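A Quiet Kind of Money: An Afternoon with Bilal Awad

Bilal Awad made tea before he would let me ask him anything, and then he made a second pot, so by the time we got around to talking about the sale of his software company the light had moved clear across the kitchen table. He is like that, I gather, with everyone. He wanted to know how my drive was, and whether I had eaten.

Moltgate, the company he started in a rented room over a bakery, made scheduling software for small clinics. When it was bought in May it had 107 people on the payroll and 3000 clinics using it, most of them in towns you would have to look up. "I never got tired of the phone calls," he said. "A nurse would ring and tell me the Tuesday list had printed upside down, and I'd be so happy, because it meant she was using it!"

He grew up over his parents' hardware store, and he still talks about business the way a shopkeeper does, in terms of who came in and what they needed. His first program kept track of paint orders for his father (who went on using a notebook anyway). The second one, which he called Cimine after a word his sister made up, was meant to help music teachers with their billing, and it sold two copies. "One of those was my aunt," he said, and got up to see about the kettle again.

I asked him about the hard years, and he did not hurry past them. There was a winter when three of the bigger clinics left in the same week, and he had to tell people he had eaten lunch with every day that he could not keep them on. He has stayed in touch with most of them. One came back later and ended up running the support desk, and he still sounds pleased about it, as if she had done him a personal kindness.

What he is doing with the money is a question he would plainly have liked to skip. A good part of it has gone into the Hijazi Fund, named for his mother's family, which pays for evening classes in bookkeeping and basic programming. It also pays for the bus fare and the child care, which he brought up several times. "You can make a class free and it still costs somebody forty minutes on a bus each way," he said. "I took those buses."

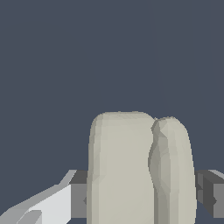 On the classes, Varnska had a different view when we spoke by phone a few days later, saying that the bus fare was all well and good but that what had kept her coming was being called by name at the door. She finished the bookkeeping course last year and does the accounts for two restaurants now. She would like the fund to offer something in the mornings, too, for people who work nights, and she has told Bilal so more than once.

He laughed when I passed this along. "She's right, and she's told me in writing," he said. Mornings are harder, as it happens, because the rooms the fund borrows are in use until noon, but he has been looking at a storefront with good windows and a bad roof, and I had the feeling, listening to him go on about the roof, that he had pretty much made up his mind.

He has no plans to start another company, though he did show me a page of notes for something to do with school lunches, and then put it back in the drawer under the dish towels. His wife would like him to take a real vacation. He has promised her the lake, for a whole week, with the phone left at home, and they leave as soon as he has heard back about the roof.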